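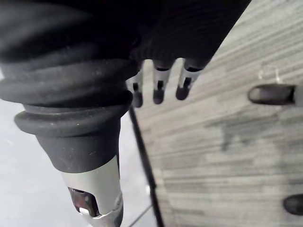
How to Prepare a Home Equity Loan Application

Arken Lending accepts applications from homeowners who have held title for at least five years. Please complete the steps in the order given.

Step 1. Request a payoff statement from your current mortgage servicer. Online balances are not accepted.

Step 2. Gather your two most recent pay stubs and your latest tax return. Self-employed applicants should also provide a profit and loss statement.

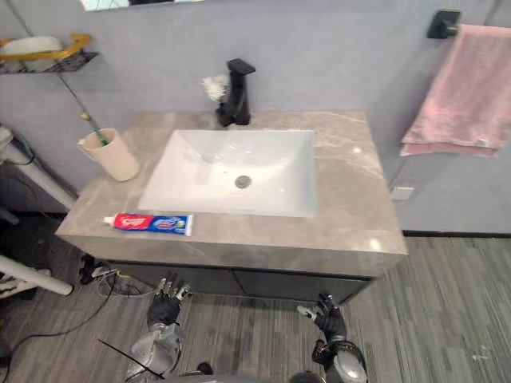 Borrower Guides, No. 23

Step 3. Add up your monthly debt payments, including the proposed loan. An applicant with debts of $1,635 and income of $2,926 would exceed our limit and should speak with an adviser before applying.

Step 4. Sign the disclosure form – all owners named on the deed must sign – and return it to Menaka Matubbar, Loan Intake.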